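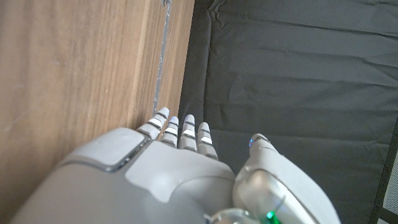
Lurkdale Tabletop Stations: progress report to the Teshome Fund
Reporting period: January to June 2023
Prepared by: Anjana Karunaratne, project lead
Technical contact: Natnael Woldemariam

1. Scope of this report

The grant covers the specification and fitting out of tabletop work stations at Lurkdale, together with a set of everyday objects for use on them. The report deals with the table surface, the marked area, the backdrop, the power supply and the object set. Staffing and access are reported separately at year end.

2. Summary of status

Table surface: specification closed.
Marked work area: in use, one open question on tape wear.
Backdrop: in use, creasing to be dealt with.
Power: in use, cable route under review.
Object set: master list closed, starter layout agreed.
Second and third stations: not started.

3. Table surface

The rectangular wooden table has been kept. The option of a painted white top was tested on an offcut in the second month and dropped: pale items such as the barrel of a marker were hard to pick out against it, and glare from the overhead lights was worse than on the wood. The brown top gives enough contrast with all the items in the starter layout.

The top has light scratches and small pale specks. These have been left alone. Sanding and refinishing would take the table out of use and change its colour, and earlier records made on the present finish could no longer be compared with later ones. The surface is wiped with a damp cloth at the end of each session. Polish and spray cleaner are not to be used, as both alter how far the ball rolls.

4. Object set

The master list now stands at 118 items, all of which can be bought from ordinary stationery, sports or household suppliers. Items were turned down if they had a sharp edge, left a mark on wood in normal use, or could not be replaced with a close match. Liquids and food were left out from the start.

The starter layout uses three items from the list:

Purple square. Thin, light and flat. It is the hardest of the items to lift from a bare surface and it shifts in a draught. Replaced when the corners curl.

Dry-erase marker. White barrel, printed label, cap on. Laid on its side, cap to the right. Caps are checked at the start of each session.

Tennis ball. Yellow-green, standard size. It has no resting face and will move if the table is knocked. Levelling of the table legs has been added to the weekly check for this item.

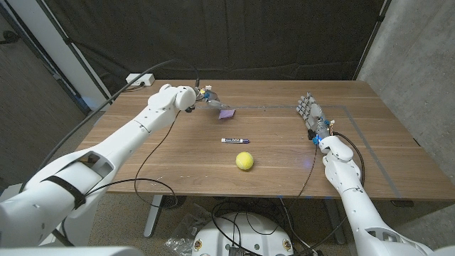

Figure 1. Starter items in use: marker and tennis ball on the table, purple square held just above the wood.

The three items differ in thickness, weight and stability, and were chosen on that basis. A fourth, a folded cloth, was tried and withdrawn. It could not be put back in the same shape between sessions and the written instructions for folding it ran to more than a page. It stays on the master list for use once a simpler method has been found.

5. Marked area and placing of items

The work area is outlined on the table with grey tape. Grey was preferred to the yellow first proposed, which was too close in colour to the ball. The line is meant to be seen by the person setting out the items and otherwise to draw little notice.

Setting out follows a fixed order: square towards the back, marker in the middle, ball last and nearer the front edge. The ball is placed last so that it is not disturbed by reaching over it. The angle of the square is left free. The layout sheet gives positions by reference to the tape and has been revised once, after two users read "front" as the side facing the backdrop. It now says "the side you stand at".

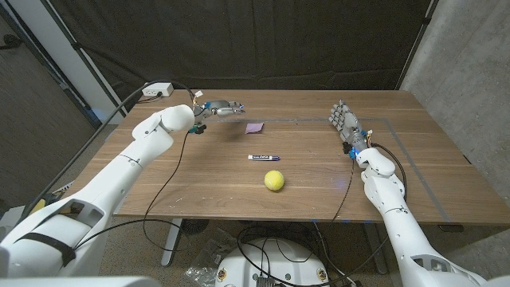

Figure 2. Starter layout, with taped outline, power outlet strip at back left and fabric backdrop.

Tape lifts at the corners with repeated wiping. A thinner tape has been requested from Horkadex and will be compared with the present one over the coming months.

6. Backdrop and power

The charcoal fabric hangs behind the table on black poles. It hides the rest of the room and removes most changes in background between sessions. The fabric creases readily and the folds catch the light. Steaming it in place helped for a few days only. A heavier cloth from the Toden range is being priced.

The outlet strip stands at the rear edge of the table. This keeps it outside the outline, but the cord crosses the back left part of the top. Mounting the strip beneath the table is the preferred change and needs a bracket and a longer lead.

7. Spending

The equipment line for the year is £3000. The backdrop, poles, tape and starter items have been charged to it. The heavier cloth and the bracket can be met from the same line, and no transfer between headings is requested.

8. Next period

Compare the two tapes and fix the choice in the specification.
Decide on the heavier cloth once the price is known.
Move the outlet strip below the table and reroute the cord.
Order spares of the square and the marker.
Begin fitting out the second station to the same specification.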